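Demonstration collection is the recording of example movements from which a robot control policy is trained. A person steers the arm through a task, and the system stores camera views, joint positions and gripper state together. Each complete attempt is called an episode. The Drikdale set, recorded at Ollau, holds 654 episodes of tableware sorting and stacking – 90 of them kept back for testing.

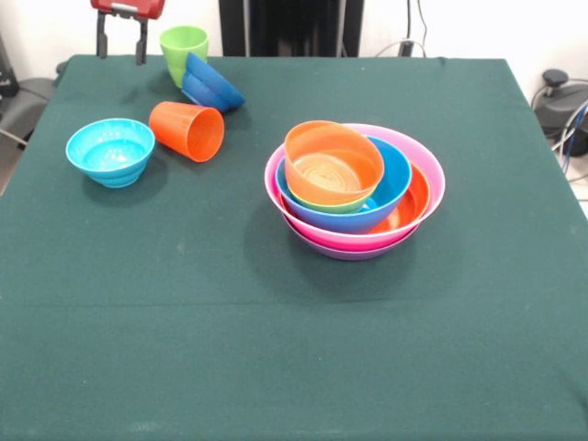 Why are failed attempts sometimes kept?
They show the policy how a person recovers from a missed grasp, provided each one is labeled as a failure.

Object positions are changed between episodes. Sessions at Ollau end after 40 episodes.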